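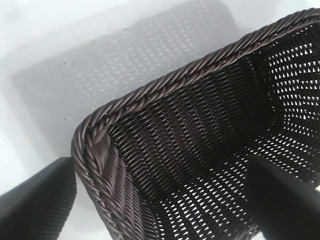 Elínborg Hallgrímsson objected at the Hodcombe workshop that weave density is a poor basis for grading storage baskets, as small items are lost at the rim and corners long before they pass through the wall. Her objection shaped the classification used in the remainder of this section.

Figure 3. Interior and braided rim of a dark brown woven basket. Weave openness differs between the walls, and pale tips are exposed in the braid near a rounded corner.

3.2 Rim and wall condition

Each basket in the Foltwood set was graded separately for rim, corner, wall and floor. A single grade for the whole body was tried in February and dropped. The basket in Figure 3 illustrates the difficulty: one inner wall is dense enough to admit only slivers of light, while another has regular diamond- and slit-shaped gaps. Averaging the two would describe neither.

Corners received a separate entry in the record sheet. Where a braid turns through a tight radius, the strands are bent in two directions, and cut ends tend to work free there first. A strand was recorded as slack if it could be lifted 2 mm from its neighbors with a blunt probe. Exposed tips were noted but did not lower the grade unless they snagged the test cloth.

Wall openness was measured under a load of 800 g, spread evenly over the floor of the basket. Readings taken without a load were kept for comparison with the earlier Oddsson survey and are listed in Appendix B.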